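Werora Community Forums
Board: Club Administration and Rules of Play
Thread: Proposed standard for draws and tie-breaks in affiliated card clubs

Histusel_Secretary
Posted April 26, 2020

Members of affiliated clubs are invited to comment on the draft standard for draws, seating, and tie-breaks. The draft applies to all social and league play held under the Trutomden rules. It does not apply to the El Ouafi Cup, which keeps its own conditions of entry.

The principal provisions are as follows. Seating shall be drawn by cards, from a full pack, with the highest card taking first choice of seat. Partners in the opening round shall be drawn in the same manner. Where two or more players finish level on points, the tie shall be settled by a single roll of one die per player, repeated as necessary. Packs shall be replaced after 10 sessions of play or sooner if any card is marked.

Comments will be received until the end of July. Clubs are asked to state whether they are responding on behalf of their membership or as individuals.

north_table
Re: Proposed standard

I respond on behalf of our club. We support the seating provisions without amendment. We object to the use of a die for ties. A player who has spent a full evening at cards should win or lose by cards. Our house practice is a cut of the pack, ace high, with suits ranked in the usual order, and it has served us well for 34 seasons.

We would also ask that the words "as necessary" be struck out and a definite limit put in their place.

Clubs_and_Hearts
Re: Proposed standard

I write as an individual. I must respectfully disagree with the previous member. A cut of the pack is open to the very complaint that the draft seeks to avoid. The player who cuts second has seen where the first player lifted the cards, and in a pack that has been bent or badly shuffled this is of some use. A die carries no such memory.

For larger rooms I recommend a foam die. It is quiet on a bare table, does not mark the surface, and can be read by players seated at the far end.
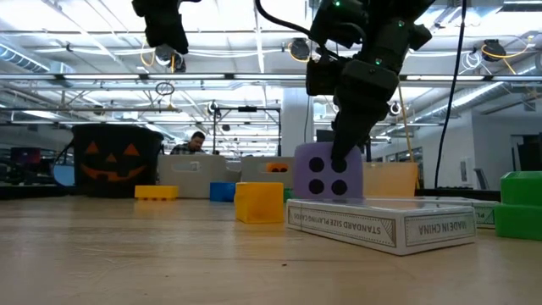
Foam die and boxed cards, standard size.

The draft says nothing about the size of packs. Our members include several with arthritis who prefer a narrower card, and I ask that the wording permit either width so long as a single width is used throughout a session.

old_rulebook
Re: Proposed standard

The historical point may be of interest. The oldest set of house rules in our possession is dated 1807, and it provides that level scores "shall stand level, and the stake be parted." No draw of any kind was held. I see no reason why this should not be restored for social play. A tie-break is needed only where a trophy or a place in the next round depends on it.

On the replacement of packs, the figure in the draft seems to me too generous. Linen-finish cards will last that long in careful hands. Plain paper cards will not.

north_table
Re: Proposed standard

With regard to the remarks on cutting, the difficulty described arises from poor shuffling and should be dealt with there. The present rules require three riffles and a cut. If that requirement is observed, the position of the first player's cut conveys nothing of value.

I do, however, accept the proposal of the member above that level scores should stand in social play. Our club would vote in favor of it. We would also accept six sessions as the life of a plain paper pack.

Clubs_and_Hearts
Re: Proposed standard

Three riffles are not enough for a full pack, and many of our members are unable to riffle at all. A rule that depends on a skill which part of the membership does not have is a poor rule. I maintain my support for the die in league play. I have no objection to shared places in social play.

Histusel_Secretary
Re: Proposed standard

The comments received to date have been recorded. The following amendments will be carried into the second draft: level scores to stand in social play; either width of card to be permitted, provided that it is uniform throughout a session; plain paper packs to be replaced after 6 sessions.

The method of breaking ties in league play remains open. Both methods will be placed before the clubs as alternatives. Members who wish to propose a third are asked to submit the full wording.

old_rulebook
Re: Proposed standard

May I ask whether the second draft will state who supplies the packs? Under the present rules the host club does so, and the smaller clubs have found this a burden in years when they are drawn at home throughout.

Histusel_Secretary
Re: Proposed standard

The matter of supply falls under the finance rules and should be raised on that board.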